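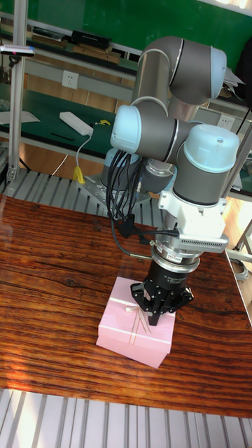

Monday, notebook, mostly about the highest point of Andungate

Right, I've spent most of today on the summit list again and I want to get it down before I forget which sheet said what. Tea has been spilt on the first page of notes, so this is the clean copy.

The question was meant to be a quick one. Which is the highest point of the Andungate hills? Everyone who walks up there says Skornine, because it has the cairn and the path and the good view down to the lake. The old sheet gives Skornine a spot height and gives Clirkine nothing at all, just a ring contour with a bit of scree drawn on it. So Skornine has gone into every list since, and people tick it and go home happy.

But! If you look at the contours on the newer sheet, the top ring on Clirkine is the same value as the top ring on Skornine, and it's a bigger ring. A bigger ring doesn't prove anything, I know (a big flat top can sit just over the line and stop there), but it does mean the thing has never been settled. The spot height on Skornine is only 7 metres above that top contour. Clirkine could have that easily.

I went through the walkers' reports in the box file this morning. There are 24 that mention both tops on the same day, which was more than I'd hoped for. Most are no use for this. People say Clirkine "felt higher" or "looked lower from the cairn", and both sorts are standing on one top squinting at the other, usually in wind. The best is a short note from somebody who carried a hand level up and sighted from Skornine to Clirkine. They got Clirkine slightly above the horizontal. Then they walked across, sighted back, and got Skornine slightly above the horizontal as well. I laughed out loud at that one. So the level was out of adjustment, or the two are so close that it can't tell, or both. If the error was the same both ways you can take the middle of the two readings, and I would love to, but they didn't write the readings down. Only "slightly". Argh.

Then there's the matter of what counts as Andungate in the first place. I had been going along quite cheerfully with the whole block between the two rivers. The D'Souza list (the one with the green cover, we have two copies and one is missing the index) stops at the pass and treats everything north of it as a separate group. Clirkine is north of the pass. On that reading Skornine is the highest of Andungate whatever Clirkine measures, and Clirkine is the highest of something else that hasn't got a name. I can see the sense in it. The pass is a proper pass, with a drop of over 100 metres from either side, and the rock changes there too. But the people who live below use Andungate for the lot, and I'd sooner follow them than a green cover.

I think we print both and say so. One line for the whole block, one for the part south of the pass, with a note. It's a bit untidy, and it will annoy anyone who wants a single answer, but the list is for people to use and they can pick.

Drop figures, while I'm here. I had Clirkine down with 40 metres less drop than it should have, my own fault, I read the col off the wrong side of a stream junction. Corrected in pencil in the master copy and in ink here. Please don't copy from the printed draft on the shelf, it still has the wrong one! I'll bin it when I've moved my notes off the back.

Also checked the boulder business on Skornine. Two reports say the highest natural ground is a boulder a short walk east of the cairn. The rest don't mention it. We've always said natural ground only, no cairns, and a boulder is fine if it's firmly bedded. One of the reports says it rocks when you stand on it -- so is that bedded or not? I've left the height alone and put a query beside it.

Things still to do:
Write to the map library about the survey date for the newer sheet.
Find out whether the hand level person kept a field book.
Proper levels on both tops, same day, same kit, start early. Not before May, the track to the pass is no good until the snow's off it.
Look at the western end, where there's an unnamed top I've been ignoring because it falls in the fold of the map.

Stopped at half past five. The green list is back on the shelf, the copy with the index.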